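May 9, 2023

Up at half past five to get the early bus from Flestanside, which came on time for once. It was still raining at Bokgate so I walked the last bit under the railway and got to the unit with wet feet. Changed my socks and put the other pair on the radiator.

Tuesday is laundry day now. It used to be boxes on a Tuesday, but boxes have gone to Thursday and will stay there until November, when the lease on the second room runs out. I prefer boxes. A box holds still and has corners. Cloth does neither, and I have been saying since the start that we took on the hardest chore in the house first and the easy ones after.

The question I was asked again on Sunday at dinner was when a machine will do the ironing. I said I don't know about ironing, I would be happy with the folding. Then I was told that the laundry behind the shops at Mallside has a machine that folds sheets, and has had it for years. So it has, but somebody stands at one end and feeds the sheets in flat by the corners. Finding the corners is the whole job. Once you have two corners in your hands a child could do the rest.

Spent the first hour on the logs. We are up to 2793 tries at picking up cloth, all sorts counted together, and I went through last week's again and marked 647 of them as too muddled to be any use either way. That is a lot to throw out. Some are where two pieces came up at once and the log says it was a good pick. It was a pick, I suppose, but if you asked for a shirt and got a shirt and a towel you would not be pleased.

After that I got on with the day's cloth. I have stopped laying things out neatly beforehand, as no washing I have ever seen comes out of a machine neatly. White ribbed knit in the middle, the blue check along the far side and left rumpled, and a crumpled bit of white to one side. 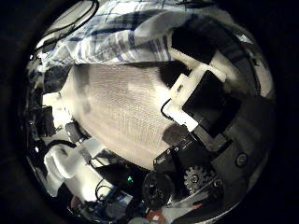 The white knit and the blue check, from the hand.

The knit is the one that bothers me. It has fine rows all over it and they look the same wherever you are on it, so there is little to say which part of the garment you have got hold of. When I fold something like that at home I don't look much. I run my hand along until I come to a hem, and I know it is a hem because it is thicker. The finger pads can't tell me that. They can tell that something is between them and not much else. A person who has never done it with their eyes shut should try it, it is quite easy, and that is what worries me about how far off we are.

The check is better. With stripes going both ways you can follow a line along and see where it bends over a fold. I would like to do a whole week on nothing but checks and stripes to see how much of our trouble is plain white cloth and how much is everything else. I wrote that on the board.

Had my lunch in the unit, cheese and pickle and an apple. Butt had sent the new pads and an invoice, with the pads in one parcel and the invoice in another, so two signatures. We ordered 500 and I think that is too many, but the price drops there and I was outvoted. Put them on the shelf over the sink. The old ones are still all right and I won't change them halfway through a set.

In the afternoon I did a comparison by hand, which I had been putting off. I took 17 things from the basket and folded them at the bench, not hurrying, and timed myself with the kitchen timer. It took me under ten minutes, including one fitted sheet that I did badly. I won't put down here what the arm would need for the same lot. We would be there until the evening and someone would have to stand by it, and if someone has to stand by it they may as well fold.

So no, not yet, is what I would say if I were asked again. Wiping a table, I think soon. Putting tins on a shelf, soon, and perhaps already if the shelf is a good one. Moving washing from one place to another in a heap, yes, we can do that now most days. Folding it so that you would put it away in a drawer – a good few years, and I would not put money on my own guess.

Tidied up, backed up the logs, forgot my socks on the radiator and had to go back from the corner for them. Bus was full. Soup for supper and the end of the snooker. Must ring about the boiler tomorrow and buy washing powder for the unit, the small box will do.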